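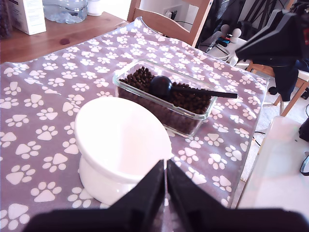
Raised cat bowl

A raised cat bowl (also elevated bowl, pedestal bowl) is a feeding dish set on a foot or stand so the food sits above floor level. Mostly ceramic, also steel or plastic. Many have a tilted dish, the low side toward the cat.

Used mainly for dry food. Often kept with a storage container and a scoop – see Serving.

Form

One-piece types have dish and base fired together, with a narrow waist between. Two-piece types lift off for washing. Glazed white is common, plain or with paw-print decals.

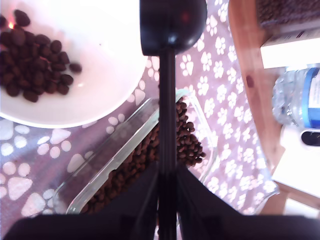 Dry food slides to the low side of a tilted dish, so small servings stay in one spot. Shallow, wide dishes are sold as easier on the whiskers. Evidence for this is thin.

Makers inclued Dumetti (one-piece ceramic) and Tokari, whose stand has 2 height settings. Bayram made a steel version, dropped in January.

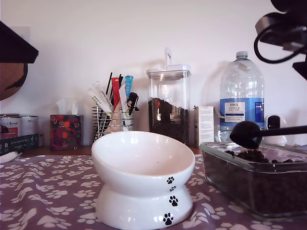

Serving

Kibble is measured with a plastic scoop and tipped in from the container. Scoop usually left on top of the food – handy, but the handle keeps a lid from closing. Glass containers don't hold smells the way plastic can. Amounts go by the feeding chart on the bag, not by scoop size, as scoops differ.

A cloth or mat under the bowl catches crumbs. Wash the bowl daily, container when its empty. 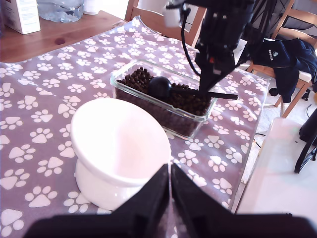
Sources

Filip, Ecaterina. Bowls and Feeders for House Cats. Tinance, pp. 20–29.

Page last changed 2021-07-28. Section on wet food still missing.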